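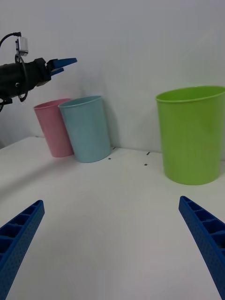
Three plastic cups, one of them extremely green.

Thread on moving my late uncle's stuff out of a rental in Kenness, and what I learned about the secret economy of free things. I have been on the curb listings for a month now and I am a changed person, mostly for the worse. 1/

The plan was simple. Post it, say it's free, watch it leave. My uncle owned one house's worth of furniture and three houses' worth of extension cords. I figured a couple of evenings. 2/

First item up: a bookcase. Solid, heavy, one shelf a bit bowed from a set of encyclopedias. I wrote FREE, MUST PICK UP. The first reply asked if I could deliver it to Dumlao. The second asked if it was still free. 3/

The third asked for the dimensions, which were in the post. I sent them again. He wrote back "hmm" and I never heard from him after that. I still think about him. 4/

So I tried an experiment. Took the bookcase listing down, put it back up at 20 dollars. Gone by dinner. The buyer talked me down to 15 and we both walked away feeling like sharks. 5/

My friend Seraina Thaler has been doing this for years and told me I had it backwards from the start. Free means "what's wrong with it." A small price means "somebody's loss is my gain." She once sold a box of other boxes. 6/

Emboldened, I priced the recliner at 500. I got one message. It said "lol." 7/

There's also the holding problem. People love to ask you to hold a thing. I held a floor lamp for a guy for nine days. He had a truck coming. Then the truck had an issue, then the truck's owner had an issue, and by the end I was sort of invested in the truck. 8/
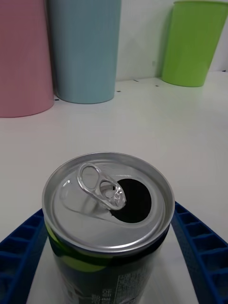
Anyway, the lamp. It went to Illia Stetsiuk two doors down, who had walked past it on the porch every day and assumed it was mine and that I just liked it there. Fair. It did tie the porch together. 9/

The extension cords I tried to sell as a lot. Did you know people will fight over extension cords? I had a woman and a man in the comments arguing about gauge until someone had to be told to go outside. 96 comments. Not one of them came to get the cords. 10/

Best customer, no contest: Vasilică Dinu, who showed up on time, in the right vehicle, with his own blankets and a ratchet strap. Took the dining table and all the chairs. Said eleven words total. I would vote for this man. 11/

Worst customer is a tie between everyone who wrote "interested" and nothing else. Interested in what way? As a scholar? 12/

The listing app, Nukwood, sends you a little badge when you've given away enough stuff. Mine says Neighborhood Gem. It arrived the same morning a stranger called me a scammer over a TV stand. 13/

What I did not plan on is how much people tell you while they're carrying your uncle's dresser down the steps. New babies, breakups, a kid moving back home with a drum set. One guy just wanted to talk about his knees – I now know a lot about those knees. 14/

And I ended up telling them about my uncle. That he fixed radios, badly. That he ironed his jeans. He'd have hated every single one of these people coming through, and then talked to them in the driveway until dark. 15/

Final total after a month of this: 1343 dollars, most of it in fives. It's going toward the last of the rent on the place, so in a way he's paying his own landlord, which he would want noted was against his principles. 16/

Still available: the extension cords, the recliner (no longer 500, make me an offer, any offer, say a number out loud near me) and a framed map of a lake none of us can identify. Pickup only. I'm not driving to Dumlao. 17/17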